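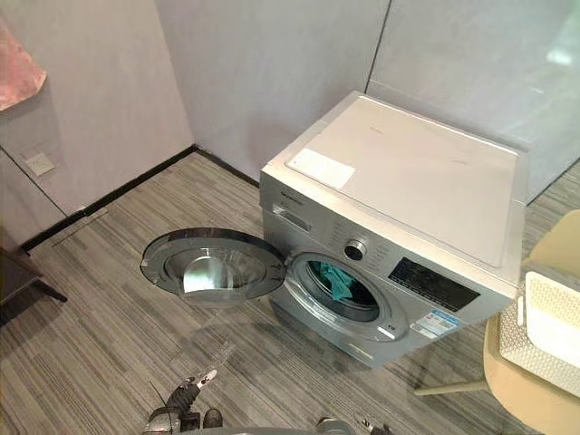 Front-loader with a silver-gray finish, on striped carpet.

The Button Drawer

The giveaway closed at noon and I had 323 comments to put in the hat. There was no hat. I typed the names into a list, and my sister picked a line with her eyes shut and a pencil in her hand. The pencil landed on Dezső Bodnár.

"Who's that?" she asked.

I didn't know. Most of the people who commented on my page had been doing so for years, and I knew what they made. I knew who did cross-stitch and who had given up cross-stitch because of her thumbs. Dezső Bodnár had never written anything before. Under the post, where I had asked everyone to tell me their favorite color, he had written, "Green buttons, if there are any."

The prize was a box of paper, two rolls of Stekar ribbon and a bag of mixed buttons. I wrote to tell him he had won and asked for his address. He answered the same evening. He lived in Kirnon, across the river from me, and he wanted to know if he could have only the buttons and let somebody else take the rest.

I said the prize went as a set. That was in the rules, which I had written myself and which were four lines long. He wrote back that he understood. Then he wrote again and asked if the buttons could be looked through before I mailed them, because he was hoping for one in particular.
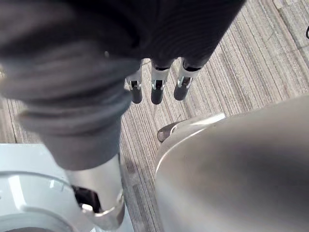 Gray fabric and three fingertips over the carpet.

It was a coat button. He sent me a drawing of it, done in pencil on the back of an envelope. Four holes, a raised rim, and a nick in the rim that he said was part of the pattern. Dark green. The coat was his mother's, and he was having it made over for his daughter. The coat had come to him with all but one of its buttons. The woman doing the work had told him to replace the whole row. He didn't want to replace the row.

I should say where the buttons came from. When the Afridi department store closed, I bought the contents of the notions counter for 200 dollars. I had it carried to my house in boxes and it filled the sewing room up to the windowsill. The tag on one carton said it held 2,000 buttons. I never checked. I scooped from it whenever I needed filler for a prize, and the carton didn't seem to get any lower.

So I went and looked. I spread a sheet on the floor and poured out the bag I had made up for the prize. There were green ones, but they were shirt buttons, thin and pale. I poured out the carton next. It made a noise like a truck unloading gravel, and my sister called up the stairs to ask if I had fallen.

"I'm looking for a button," I said.

She came up to see. She looked at the drawing for a while and sat down on the other side of the sheet. We pushed the blues one way and the browns another. We didn't talk much. She found a brass one with an anchor and put it in her pocket, and I let her.

By supper we had a saucer of dark greens and none of them had the nick. The closest was the right size but smooth all the way around. I took a picture of it next to a ruler and sent it to him.

"That's very kind," he wrote. "It isn't the one."

I could have left it there. I packed his box the next morning with the paper, the ribbon and the buttons, and I added the smooth green one in an envelope by itself. I taped the box shut and wrote the address on it. Then I left it on the hall table for six days.

What bothered me was the nick. I had seen it before, and I kept thinking I had seen it on the sheet, and going back up to look. It was in the kitchen, though. I had a jar on the windowsill over the sink with a plant in it, and years ago I had put buttons in the bottom for drainage. I don't remember who told me to do that. It doesn't help the plant.

I tipped the plant out onto newspaper. The buttons were packed with dirt, and I rinsed them in a strainer. Two were dark green with four holes and a raised rim. I ran my thumbnail around the edge of the first one and it caught.

They hadn't come from Afridi at all. They were my own grandmother's, off a coat I had never seen her wear except in one photograph, taken outside the train station in Umham. She had cut the buttons off before she gave the coat away. She cut the buttons off everything.

I thought about it longer than I would like to admit. There were two of them. I put one in the envelope with the smooth one, opened the box, put the envelope in, and taped it up again. The tape was a mess by then. The other button I set on the windowsill.

I posted the result that night, 6/20/20, and said the winner had been drawn and notified. Somebody asked if he was happy with his prize. I said it was in the mail.

He didn't write for a long time. I supposed the box had been lost, and later I supposed he was just someone who didn't write. In December a card came, with a photograph in it. A girl stood on some steps with her chin up, the way children do when they have been told to stand straight. The coat was too big in the shoulders. They had left room in it for her to grow.

I got out my glasses and tried to tell which button was mine. They all looked alike. I called my sister and read her the card, which said thank you, and that his daughter had asked him what happened to the one that was lost – and did I want the smooth one back?

I told him to keep it. Then I repotted the plant, with gravel this time.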